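Rollanville Community Kitchen
Monthly Tabletop and Serving Area Checklist, with comments
December round

Great round this month! Most lines passed first time, and the notes below are mainly for whoever opens up in the morning. Please read them before you set out any food.

TABLES

1. Tabletops wiped, edges included: PASS
The white tops look terrific under the new lights. Keep using the Dosutness spray and a clean cloth for every table.

2. Screw holes free of crumbs: PASS, WITH COMMENT
I love these tables, but the open screw holes catch everything. Run a soft brush over each one after wiping. Ackroyd sells little push-in caps and I have asked for a bag of 41, enough for every top we own.

3. Legs locked, no wobble: PASS
Leaned on all of them. Solid!

PLATES AND CONDIMENTS

4. Clear plates free of chips and cracks: PASS
Check the raised rim with a fingertip as well as by eye, because a small chip is hard to spot on see-through plates. Anything doubtful goes in the blue bin by the back door.

5. Ketchup bottles capped, label readable: PASS
Lay them on a plate or stand them up, either is fine with me, as long as the cap is shut and the bottle isn't sitting straight on the tabletop. Wipe the neck before it goes back in the fridge. Two bottles in the fridge door were past date and are gone.
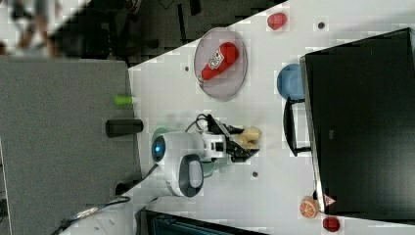
6. Play food kept apart from real food: NEEDS WORK
The children's corner is such a hit, and the pieces do travel. At closing, all of it goes back in the lidded tub, then the tub goes on the low shelf. Wash the pieces in warm soapy water once a week.

POWER AND SCREENS

7. Cables off the floor and away from the sink: PASS
Much better than last time, thank you to the Gestthorpe crew for the clips.

8. Warning stickers in place and not peeling: PASS
Don't scrub them. A dry cloth is plenty.

9. Bowls and cups kept clear of monitors: NEEDS WORK
Move drinks to the other end of the table, even empty cups. It's a quick habit and it saves a screen.

FRIDGE AND HANDWASHING

10. Fridge log filled in: PASS
Two blank lines near the start of the month, complete after that. Lovely clear handwriting, too.

11. Soap and paper towels stocked: PASS

Score: 87 out of 100, our best yet. Items 6 and 9 get another look at closing time tomorrow.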